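4.3 Setting Up the Door Count and Guest List

Section 4.3 applies to Norkemano consoles installed in bars, cabarets and small show venues. Complete the stage and sound setup in Section 4.2 before you begin. The console must be connected to house power and to the Merker door counter.

1. Turn on the console. Wait until the status light stays green.

2. From the main menu, select Venue, then Rooms. Enter one line for each room that has its own entrance. A patio reached only through the bar is entered as part of the bar.

3. Enter the posted capacity for each room. Use the number on the occupancy certificate. The console accepts values from 1 to 3000.

Note: The factory setting is 520. Replace it even if the room is not in use.

4. Select Events, then New. Enter the show name, door time, curtain time and cover charge. For a benefit show, set Charge Type to Donation. Donations are kept in a separate total and do not appear in bar sales.

5. Set the minimum age. If the bar stays open to the public during the show, enter 21 and leave Override blank.

6. Load the guest list. Lists may be typed at the console or read from a Stolside card. Performers and their guests must be marked P so that they are counted against capacity without a cover charge.

CAUTION: Do not remove the card while the card light is flashing. The list will be lost and must be loaded again.

Between shows, store the card and the counter cable away from the bar top and any sink. Liquid in the cable plug is not covered by the warranty.

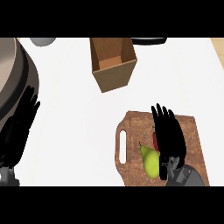 Figure 4-6. Counter with pot and open cardboard box, top view.

7. Attach the cable to the port marked DOOR. Turn the locking ring until it clicks.

8. Walk through the entrance once in each direction. The display must go up by one and then return to zero. If it does not, reverse the In/Out setting under Venue, Sensors, and repeat the test.

9. Select Save. The console prints a test slip with the room names and capacities. Check the slip against the certificate and keep it with the event records.

Note: Re-entry stamps are not read by the counter. A guest who steps out to smoke is subtracted on leaving and added on return.

If the display shows code 939, the capacity of one or more rooms has not been entered. Return to step 3.

For venues with two stages and a shared lobby, use the Jasińska layout in Section 4.4 in place of steps 2 and 3. All other steps are the same.

Section revised Thursday, June 8, 2006. Replaces the May issue.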